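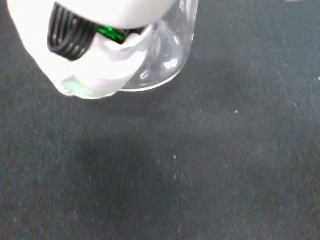
Home Products Kitchen & Laundry Shop Floor Parts Support Contact

Search this site Enter keyword or part no. Go

Curkonel Raker Bench Arm
Updated April, by the Curkonel product desk

The Raker is a single robot arm with a two-sided gripper and a camera at the wrist. It clamps to a counter, a bench or a rolling cart and does small pick-and-place jobs: picking up cups and jars, sorting parts into bins, moving folded cloths from one pile to another. It is sold to small shops, commercial kitchens, test labs and a growing number of private buyers.

Most people who write to us want to know one thing before they ask about price. Can it do the chores yet? The answer depends on the chore, so this page goes through the common ones.

Glassware

Clear glass is hard for a camera. The arm sees the rim, a highlight or two and whatever is behind the glass, and it has to work out the rest. On a plain dark mat the Raker does well with straight-sided glasses and jars. It closes on the side wall, keeps the glass upright and sets it down in a rack or on a shelf within reach. Our own test set is 232 lifts of assorted empty glasses on gray cloth. The arm dropped 4. All four were thin stemmed glasses, and we no longer list stemware as a supported item.

On a patterned tablecloth or a stainless counter under bright lights the results are worse. Expect missed grips, where the fingers close beside the glass and the arm backs off and tries again. We suggest a dark, non-shiny mat under the work area. Felt and woven cloth both work. Lint on the mat does no harm unless it gets on the lens, so wipe the lens at the start of the day.

Full glasses are not supported. The arm can carry one, but it can't tell how full it is and it doesn't slow down for liquid.

Dishes

The Raker can unload the top rack of a dishwasher if the rack is pulled out all the way and the arm is mounted on the same side as the cabinet. Plates are slower than cups. Loading is another matter. Dirty dishes arrive stacked, with forks between them, and the arm has no good way to pull a stack apart. Several kitchens use it for unloading only and load by hand. It doesn't scrub.

Laundry

It moves towels. It will fold a washcloth in half and in half again if the cloth is laid flat first. Shirts, fitted sheets and socks in pairs are outside what it can do today, and we don't expect that to change with the present gripper.

Shop-floor work

Shops get more out of the arm than homes do, mainly for the reason that the parts are the same every time. Typical jobs are emptying a parts tray, loading a simple fixture, putting jars or bottles into a case, and pulling rejects off a slow belt. Pongsiri, a small jar-packing shop that has run two Rakers on its sample bench since last spring, uses one to set out empty jars and the other to box them. Their operators reset the arms roughly 35 times in a month of single shifts, most often after a jar had been left on its side. They still hand-pack anything that goes out with a paper label.

Jobs that need force are a poor fit. The Raker won't open a tight lid, drive a screw or pull a stuck part.

Supervision

Plan on a person in the room. The arm stops when it loses its grip and sounds a tone, and it stays stopped until someone presses the reset button. It does not clean up after itself, so broken glass is a job for a person with a broom. Keep children and pets out of reach of the arm while the status light is on.

What you can expect in a working day

Setup takes most of a morning. You clamp the base, run the reach check, and show the arm each object from several angles. A new cup shape takes a few minutes to teach. Once taught, it stays in memory and can be copied to a second arm with the transfer cable.

Speed is modest. A person clears a table of glasses several times faster. Buyers who are happy with the arm usually let it work through a long, dull job while they do something else close by. Buyers who return it mostly wanted it to keep up with a dinner rush.

Specifications

Reach: 80 cm from the center of the base
Gripper: two-sided, smooth plastic shell, replaceable pads
Camera: one, wrist-mounted
Mounting: clamp base included, cart plate optional
Power: wall supply included
Supported items: cups, tumblers, jars, small boxes, bottles, flat cloths
Not supported: stemware, full containers, knives, hot pans, anything wet and soapy

In the box

Arm and clamp base, wall supply, reset button on a long lead, one dark gray mat, spare finger pads, lens cloth, printed quick guide.

Questions we get by email

Is the Raker related to Enel?
No. The names have come up together in a couple of forum threads. We have no connection with them.

Can it wipe a counter?
It can push a cloth back and forth inside a taught area. It won't notice a spot it missed.

Will a later software update add folding?
Updates are free for current arms and have so far improved grip placement on glass and on shiny cans. We don't sell the arm on features it doesn't have, and folding clothes is one of those.

Can I try it first?
Yes. Demo arms go out with a mat and a return label. Send a list of the objects you want moved, with a photo of the counter or bench, and we will tell you which ones to leave off before we ship.

Returns

Arms may be sent back in the original carton with the base and power supply. Finger pads and mats are not returnable once used.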